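Guides > Mekard Two-Arm Control Suite > Section 6: Two-handed grasps on chair-type objects

6. Two-handed grasps on chair-type objects

By now you should have both arms homed and the head camera talking to the planner (Section 5 if you don't). In this section we'll set up a grasp that uses both arms on the same object. We use a chair, and we'd suggest you start with one too. It's light, it has plenty of places to hold, and it will teach you a great deal about your settings in one afternoon — some of it a little humbling, we're afraid!

6.1 Create the grasp pair

1. In the Objects panel, choose New > Frame-type. Give it a name you'll recognize later. Lingyun Xiong, who wrote the planner, has a folder of objects called "chair," "chair2" and "chairfinal," and would like you to learn from that.

2. Click Capture and wait for the point cloud to settle. White parts against a dark cover come out nicely. Shiny creases in the cover may show up as stray specks, so set Cluster Minimum to 30 and they should drop away.

3. Pick a contact for the left gripper, then hold Shift and pick one for the right. Leg joints and seat rails are both good choices. Try to stay off the fabric of a fabric seat, as the planner treats every surface as rigid and will happily plan a push against something that gives.

4. Click Link Contacts. The two markers turn green when the planner accepts them as a pair.
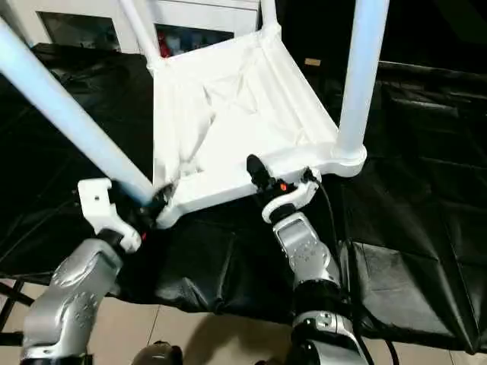
Figure 6-1. Left gripper at a leg joint, right gripper finger against the seat rail.

NOTE: If only one marker turns green, the other contact is usually out of reach by a small amount. Drag it along the rail a little at a time and let the reach check catch up with you before dragging again.

6.2 Set the force limits

5. Open Control > Paired Force. You'll see a slider for each arm and a third one marked Shared. Leave Shared at 20 percent for your first runs. You can be braver later.

6. Turn on Internal Force Watch. With two arms on one rigid part, a small error in either arm's position becomes a squeeze or a twist in the part itself, and this watch is what stops the motion before that builds up.

CAUTION: Do not raise the Shared limit to clear error 379 (paired force exceeded). Nearly every time we've been sent a log with this error in it, the camera calibration had drifted, and a higher limit only lets the arms pull harder in the wrong direction. Run the calibration in Section 2 again first.

6.3 Tell the planner about everything else nearby

7. Go to Perception > Scene Objects and press Refresh.
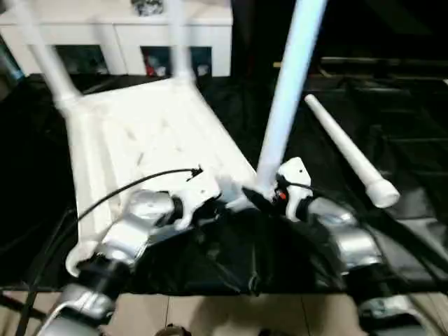 8. Look down the list for any part that isn't attached to the main object, such as a separate leg, and set its type to Loose. The planner will then keep both arms clear of it. If you leave it as part of the chair, the planner will expect it to move along when the chair does, and the collision model will be wrong from the first lift.

9. Mark cables as Keep Out. The segmentation is still not very good at thin black cables on black cloth — Yichen Gu is working on it for the June release — so please draw these zones by hand for now.

10. Press Preview and watch the whole motion at least once before you press Run. Keep a hand near the stop button.

To save the pair for later, choose File > Save Grasp Pair. Releasing and regrasping are covered in Section 7.

Mekard Control Suite User Guide | Contact support | © Stanach | Back to top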